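Subject: Re: [handteach] brush task, demos rejected again

On the evening of the October call, someone wrote:
> We recorded 40 demos of the brush task with the hand-held grippers
> and the Hoditz checker threw out 18 of them for "excess idle."
> Is anyone else seeing this? We did the same thing every time,
> or so we believed. Would teleop be cleaner?

Yes, we see it, and I have bad news about the believing.

Our own pile at Brindau is up to episode 1521, and a depressing share of it is a grown adult thinking about where to put a brush. You don't notice yourself doing it. You pick the thing up, hover, reconsider your life, then sweep. The policy learns the hovering beautifully. Ours hovers better than any of us.

Before you lower the idle threshold (I know you're tempted, I did it in Delorme and regretted it for a month), try these:

- Decide the whole motion before you hit record. Say it out loud if you have to. Your colleagues already think you're odd.
- Bring the second gripper in at the start and keep it there, even if it has no job yet. If it wanders in late, the checker counts everything before that as waiting.
- Hold the brush at the same angle every time. Seven angles in one set is fine if you meant it. We hadn't.
- Route the cables before the session. A tug on the wrist in the middle of a stroke looks like intent to the model.

As for teleop, we ran the same task through the Disten rig. The idle got worse, the operator got a sore neck, and the brush went on the floor. I'd stay with the hand-helds for anything with a long thin handle. For heavy stuff, ask me again when I'm less bitter. 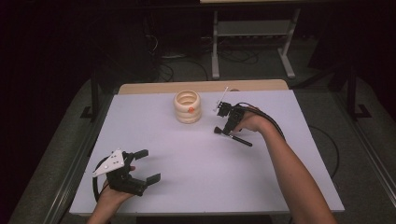 Brush in the right gripper, left one open, ring stack on the table.

Send me a couple of the rejected ones and I'll run them through our copy of the checker. We're one version behind, and I'd like to know if the new one is stricter or if you're just slow.

--
handteach mailing list
To unsubscribe, mail the list address with "unsubscribe" in the subject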